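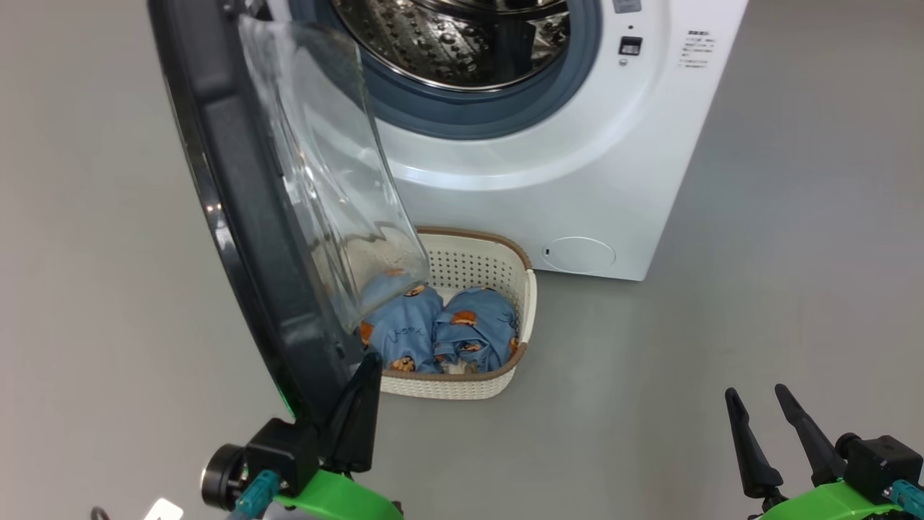 Care of the washing machine at home: notes for my talk

Renu Rathore, evening group, July

Slide 1. Opening (3 minutes)

Good evening, and thank you for coming after work. My name is Renu. I repaired washing machines for Ivico before I started teaching, and I still look at the machine first when I visit a friend's house.

On the slide you see an ordinary front loader with the door open, and two blue bundles of clothes waiting in the basket on the floor. I want to speak tonight about the grey ring between the door opening and the drum. Ask: who has cleaned this ring in the last month? Wait for hands. Do not make a comment if there are few.

Slide 2. Words we will use

Say each word slowly, some people in the group know them only in their own language.

Drum. The steel part with holes, where the clothes go.
Gasket, or door seal. The thick rubber ring.
Porthole. The glass bowl in the door. It bulges inwards when the door is shut and pushes the clothes back from the rubber.
Filter cover. On the machine in the first slide it is the faint circle low down on the front, at the right, with a small dark slot on one side. Many people take it for a decoration. Point to it with the stick.

Slide 3. The rubber seal (8 minutes)

After a wash, water stays in the lower fold. With the water stay hair, threads, small coins and the powder which did not dissolve. If the door is closed directly after, the fold does not dry, and in a few weeks there are black spots.

How I do it at home:
Pull the fold open with two fingers, begin at the top and go down.
Wipe with a cloth, first damp, then dry.
At the bottom, go twice. Here is always the most dirt.
Wipe the glass too, especially the part which touches the rubber.

Tell the story of the hairpin. A customer had a leak, she had already paid for a new hose, and it was a hairpin which had made a hole in the seal. The new seal had to come from Tolalau and she waited 4 weeks for it.

Do not use a knife or a hard brush on the rubber. Someone will ask about bleach. Answer: read the booklet of your machine, and never mix bleach with vinegar or any other cleaner. Say this sentence two times.

Slide 4. The filter (10 minutes, the longest part)

Switch off the machine and pull out the plug. If the last wash was a hot one, wait until the water has cooled.

Open the cover. On some machines you press, on others you put a coin or a flat tool in the slot and lift. Put a low dish under it and an old towel in front. Turn the filter slowly to the left, only a little, and let the water run in the dish. Close it, empty the dish, open again. This can take several turns, be patient. Some machines have also a small hose beside the filter for emptying the water, and then it goes more easily.

When no more water comes, take the filter out completely. Wash it under the tap. Look with a torch in the hole and take out what is there. Put the filter back straight and tighten it well by hand. The first wash after this, stay near and look at the floor.

Pass round the glass jar with things I have found. Please ask for it back at the end! Last time the Zieliński key ring disappeared and I was fond of it.

Slide 5. How full is full?

Many people think that the drum must be packed to save money. A drum which is too full does not wash the clothes in the middle, because they cannot fall. My rule for cotton: put your hand flat on top of the clothes, inside the drum. If the hand goes in without force, it is good. For wool and thin things, much less.

Clothes which come out of the basket rolled in a bundle should be shaken open before they go in. Socks also. I know it is not nice work with socks.

Check pockets. Close zips. Turn dark things inside out. Demonstrate with the jumper from my bag.

Slide 6. Powder and liquid

Show the 300 ml cup and the measuring cap next to each other. People laugh here, because they recognise the cup. Too much detergent makes foam, the foam is not rinsed away, and the rest stays in the rubber fold, so we are back at slide 3.

If someone asks about brands: I have used Trimamel for the white things and it is fine, but I get nothing from them for saying so.

Slide 7. Between the washes

Leave the door a bit open, and the drawer too. If there are small children or a cat in the home, the door must be closed, so then dry the seal and glass well before. Always look in the drum before you start, also when you think you know what is inside.

Once a month, run a hot programme without clothes, if your booklet allows it.

Questions (the time that is left)

Probable ones: the smell does not go away (check the drain hose, then the drawer), the machine walks over the floor (check the four feet, with a spirit level), the door will not open (wait a few minutes, then the filter).

For error codes I cannot help without the booklet. Ask them to bring it next time.

Handouts are on the chair by the door. Return the key for room 817 at the desk, and the projector cable goes back in the blue bag.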